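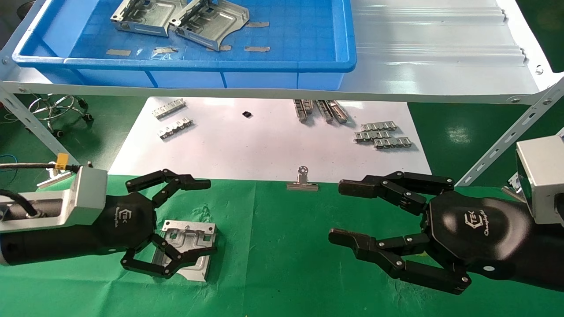 트레이에 올린 판금 브래킷과 얇은 금속편, 아래쪽 흰 종이에 펼쳐 놓은 슬롯 금속 띠와 레일 모양 부품.

보도자료
배포 즉시 보도 가능

파투네로, 소형 금속 부품 정리 안내서 공개… "정리함부터 사라는 말은 믿지 않는다"

4주간 작업대 점검 결과 함께 발표, 시간 절감률은 싣지 않기로
화요일 오후 공개 열람회 개최

철물 수리와 소량 조립을 하는 공방 파투네로(Fatunero)는 9월, 브래킷과 슬롯 띠, 레일, 얇은 심 같은 소형 금속 부품을 작업대에서 다루는 방법을 정리한 안내서 「펼쳐 놓고 시작하기」를 공개한다고 밝혔다. 안내서는 무료이며 공방 누리집과 접수대에서 받을 수 있다. 인쇄본은 900부를 찍었다.

정리에 관한 안내서는 이미 많다. 파투네로도 이 점을 알고 있으며, 한 권을 더 보태는 일이 꼭 필요했는지를 두고 내부에서도 의견이 갈렸다. 그럼에도 책자를 내기로 한 것은 시중 안내서 대부분이 수납용품 판매와 묶여 있고, 권하는 방법의 근거를 확인하기 어려웠기 때문이다. 칸이 많은 정리함을 쓰면 작업이 빨라진다는 문장은 흔하다. 무엇에 비해 빨라지는지, 누가 어떤 부품으로 재 보았는지를 적은 자료는 드물었다.

안내서를 쓴 쯔쉬안 예(Zixuan Ye) 작업 책임은 "정리함을 들여놓고 한 달 뒤에 보면 칸마다 다른 부품이 섞여 있는 작업대를 너무 많이 봤다"며 "칸을 늘리면 섞이지 않는다는 주장에는 여전히 동의하기 어렵다"고 말했다.

점검은 어떻게 했나

파투네로는 책자를 쓰기 전에 4주 동안 공방 작업대 두 곳에서 부품을 놓는 방식을 바꿔 가며 기록을 남겼다. 한 곳에서는 평소처럼 뚜껑 달린 정리함에서 부품을 하나씩 꺼내 썼고, 다른 곳에서는 작업에 들어가기 전에 필요한 부품을 트레이와 흰 종이 위에 모두 꺼내 놓았다. 두 작업대에 배정된 일감은 선반 보강, 서랍 레일 교체, 벽걸이 브래킷 조립으로 비슷하게 맞추려고 했다.

결과는 공방이 기대한 만큼 뚜렷하지 않았다. 꺼내 놓고 시작한 작업대에서 빠진 부품을 일찍 알아차린 사례가 더 많이 기록된 것은 사실이다. 반면 전체 작업 시간은 일감에 따라 들쭉날쭉했고, 어떤 날에는 부품을 펼치는 데 쓴 시간이 그대로 손해로 남았다. 작업자의 숙련도도 같지 않았다. 기록하는 사람이 곧 작업하는 사람이었다는 점도 결과를 볼 때 감안해야 한다.

이런 이유로 안내서에는 "몇 퍼센트 단축" 같은 표현이 없다. 파투네로는 이번 기록이 그런 숫자를 뒷받침할 만큼 단단하지 않다고 판단했다. 보도에 인용할 때에도 시간 절감 효과가 입증되었다는 식의 표현은 피해 달라고 요청했다.

흰 종이 한 장에 대한 변호, 그리고 그 한계

책자에서 가장 길게 다룬 도구는 큰 흰 종이다. 은색 금속 부품은 회색 작업판이나 금속 상판 위에서 윤곽이 잘 보이지 않는다. 흰 종이를 깔면 검은 부품은 확실히 눈에 띄고, 은색 띠나 레일도 가장자리 그림자 덕분에 찾기가 한결 쉽다. 종이에는 연필로 부품 이름을 적을 수도 있다. 작업을 멈춰야 할 때는 종이째 옆으로 옮기면 된다.

다만 종이에 대한 칭찬은 여기까지다. 기름 묻은 부품을 올리면 종이는 금세 더러워지고, 날이 선 판금 모서리에 걸리면 찢어진다. 창을 열어 둔 날에는 가장자리가 들려 가벼운 부품이 밀리기도 한다. 집게로 가장자리를 잡아 두는 방법이 있기는 한데, 손잡이가 선 집게에 소매가 걸린다는 불만이 점검 기간 중에 나왔다. 책자는 이 불만을 지우지 않고 그대로 실었다.

종이 밑에 천을 까는 방식도 다루었다. 천은 떨어뜨린 부품이 튀는 것을 줄여 주고 상판의 흠집도 막아 준다. 주름이 문제다. 얇은 조각은 주름 사이에 들어가면 찾기 어렵다. 안내서는 천만 깔고 그 위에 작은 부품을 바로 놓는 방식은 권하지 않는다.

트레이는 무엇을 담느냐에 달렸다

트레이에 관해서는 공방 안에서도 끝까지 의견이 모이지 않았다. 바닥에 격자가 있는 트레이는 부품이 덜 미끄러지고 대강의 위치를 맞추기 좋다. 브래킷처럼 두께와 모양이 뚜렷한 부품에는 잘 맞는다. 그런데 짧고 납작한 금속편은 격자 바닥에서 손끝으로 집어 올리기가 까다롭다. 모서리가 격자 턱에 걸리면 조각이 서거나 뒤집히고, 맨 평면이라면 밀어서 가장자리로 빼낼 수 있는 것을 격자 위에서는 그렇게 할 수 없다.

블라고예 디미트로프(Blagoje Dimitrov) 조립 담당은 격자 트레이를 계속 쓰자는 쪽이다. 그는 "얇은 조각을 줍기 불편한 건 맞지만, 매끈한 쟁반을 한 번 툭 치면 전부 한쪽으로 쏠린다"며 "둘 중에 고르라면 나는 줍기 불편한 쪽을 고른다"고 말했다. 쯔쉬안 예 책임은 얇은 조각만큼은 종이 위에 따로 두자는 의견이다. 책자에는 두 의견이 나란히 실렸고, 어느 쪽이 옳다는 결론은 없다.

트레이 색에 대해서도 비슷한 주의가 붙었다. 파란색이 금속 부품을 구분하는 데 좋다는 설명은 여러 제품 소개 글에 반복해서 나온다. 파투네로가 써 본 바로도 은색 브래킷은 파란 바닥에서 잘 보인다. 회색의 얇은 조각도 그만큼 잘 보이는지는 조명에 따라 달랐고, 색보다 등의 위치가 더 크게 작용하는 것처럼 느껴졌다. 공방은 이것을 측정한 적이 없으므로 느낌이라고만 적었다.

비슷하게 생긴 부품을 나란히 둘 것인가

정리 안내서들이 거의 빠짐없이 하는 조언 가운데 하나가 "같은 것끼리 모으라"는 말이다. 파투네로는 이 조언에 조건을 달았다.

모양이 정말 같은 부품이라면 모아 두는 것이 맞다. 슬롯 금속 띠를 조금씩 어긋나게 놓으면 한 장씩 집기 쉽고, 두 장이 겹쳐 붙은 것을 한 장으로 착각하는 일도 줄어든다. 레일 모양의 긴 부품은 같은 방향으로 눕혀 놓으면 길이 차이가 금방 드러난다. 여기까지는 기존 조언과 다르지 않다.

말썽은 거의 같아 보이지만 같지 않은 부품에서 생긴다. 크기가 조금 다른 브래킷 둘을 바짝 붙여 놓으면 바쁠 때 잘못 집기 쉽다. 한쪽에 둥글게 따낸 부분이 있어도 그 면이 반대로 돌아가 있거나 다른 부품에 가려 있으면 구분에 별 도움이 되지 않는다. 안내서는 이런 부품은 일부러 떨어뜨려 놓거나, 차이가 나는 쪽을 작업자 앞으로 돌려 두라고 적었다. 보기에 가지런한 배치와 집을 때 틀리지 않는 배치가 늘 일치하지는 않는다는 것이 공방의 경험이다.

선반 아래에서 작업할 때

점검 항목에는 작업대 위에 선반을 얹은 구조도 들어 있다. 트레이를 선반에 올리고 그 아래 상판에서 조립하는 방식은 공간이 좁은 작업실에서 흔히 쓰인다. 파투네로 역시 이 방식을 쓰고 있지만, 제품 카탈로그가 말하는 장점을 모두 받아들이지는 않는다.

먼저 선반 보가 시야를 가로지른다. 앉아서 일하는 사람과 서서 일하는 사람의 눈높이가 다르므로 한쪽에게 편한 높이가 다른 쪽에게는 트레이 안쪽을 가리는 높이가 된다. 비스듬한 지지 기둥은 선반을 잡아 주는 대신 양옆에서 팔이 움직일 자리를 줄인다. 긴 레일을 돌려 끼우다가 기둥에 부딪치는 일은 점검 기간에도 여러 차례 기록되었다.

선반에서 떨어진 부품이 곧바로 작업 중인 자리로 들어온다는 점도 생각해야 한다. 안내서는 트레이를 선반 앞 가장자리에 걸쳐 두지 말 것, 선반 표면에 솟은 골이 있으면 트레이 바닥이 들뜨지 않는지 손으로 눌러 볼 것을 권한다. 구멍 뚫린 기둥에 고리를 걸어 공구를 매다는 방법은 뺐다. 편리하다는 의견은 많았으나 작업 중 흔들리는 공구가 종이 위 부품을 쓸어 버린 일이 있었다.

업체들의 자료를 읽고

파투네로는 책자를 준비하며 정리용품을 다루는 두 업체, 플리르카리(Flirkari)와 우르키츠(Urkitz)의 소개 자료를 검토했다. 두 업체 모두 질문에 답을 보내왔고 자료 열람에도 협조했다.

플리르카리는 칸막이 정리함을 쓰면 부품 분실이 크게 줄어든다고 설명한다. 파투네로가 근거를 문의하자 사용자 의견을 모은 자료를 보내왔는데, 분실을 어떻게 확인했는지는 적혀 있지 않았다. 우르키츠는 트레이와 선반을 한 벌로 맞춰야 효과가 난다고 안내한다. 따로 썼을 때와 비교한 기록은 받지 못했다. 파투네로는 두 업체의 설명이 틀렸다고 보지는 않으며, 확인할 방법이 없어 책자에 옮기지 않았을 뿐이라고 밝혔다.

책자에는 특정 제품 추천이 없다. 집에 있는 쟁반과 큰 종이로 먼저 해 보고, 그래도 불편한 점이 남으면 그때 용품을 고르라는 것이 공방의 일관된 입장이다. 인쇄비는 파투네로가 전액 부담했고 외부 후원은 받지 않았다.

안내서의 구성

책자는 모두 9개 장으로 되어 있다. 앞부분은 작업면 준비와 종이, 천, 트레이의 선택을 다루고, 가운데는 부품별 배치를 브래킷, 슬롯 띠, 레일, 얇은 조각 순으로 설명한다. 뒷부분에는 작업을 중간에 멈추었다가 다시 시작하는 방법, 남은 부품을 되돌려 놓는 방법, 점검 기록의 원문이 들어 있다.

마지막 장 제목은 「해 봤지만 권하지 않는 것」이다. 자석 접시는 나사에는 좋았으나 얇은 강판 조각이 서로 달라붙어 떼어 내는 데 손이 더 갔다. 부품 윤곽을 종이에 미리 그려 두는 방식은 같은 일을 반복할 때만 쓸모가 있었고, 일감이 바뀔 때마다 새로 그려야 해서 일주일을 넘기지 못했다. 투명 봉지에 나누어 담는 방식은 보관에는 문제가 없었지만 작업대 위에서는 봉지를 여닫는 일 자체가 번거로웠다.

점검 기록 원문에는 작업자가 손으로 적은 메모도 포함되었다. "레일 방향 반대로 놓음, 다시", "띠 하나 종이 밑에서 찾음" 같은 짧은 문장들이다. 읽기 좋게 다듬자는 제안이 있었으나 원래대로 두었다.

공개 열람회

파투네로는 화요일 오후 4시 공방 2층에서 열람회를 연다. 참석자는 책자와 점검 기록을 볼 수 있고, 부품을 직접 펼쳐 놓고 간단한 브래킷 조립을 해 볼 수 있다. 지역 공구 대여점 네구시에(Negussie)가 손공구를 빌려주기로 했다. 참가비는 없으며 자리는 도착 순으로 배정한다. 판금 모서리에 베일 수 있으므로 장갑을 가져오는 것이 좋다.

열람회에서 제품 판매나 상담은 하지 않는다. 자기 작업대에서 다른 결과를 얻은 사람이라면 기록을 들고 와 달라는 것이 공방의 부탁이다. 쯔쉬안 예 책임은 "우리 기록은 작업대 두 곳에서 나온 것이 전부"라며 "반대되는 기록이 오면 다음 판에 싣겠다"고 말했다. 개정판을 언제 낼지는 정해지지 않았다.

파투네로 소개

파투네로는 선반 철물, 서랍 레일, 벽걸이 브래킷을 수리하고 소량으로 조립하는 공방이다. 개인 의뢰와 작은 가게의 의뢰를 받으며, 수리가 어려운 물건은 접수 단계에서 돌려보낸다. 정리용품은 판매하지 않는다.

보도 문의
파투네로 접수대, 담당 블라고예 디미트로프
책자 본문과 점검 기록은 출처를 밝히면 자유롭게 인용할 수 있다. 일부만 옮길 때에는 해당 장에 실린 한계와 반대 의견도 함께 실어 주기 바란다.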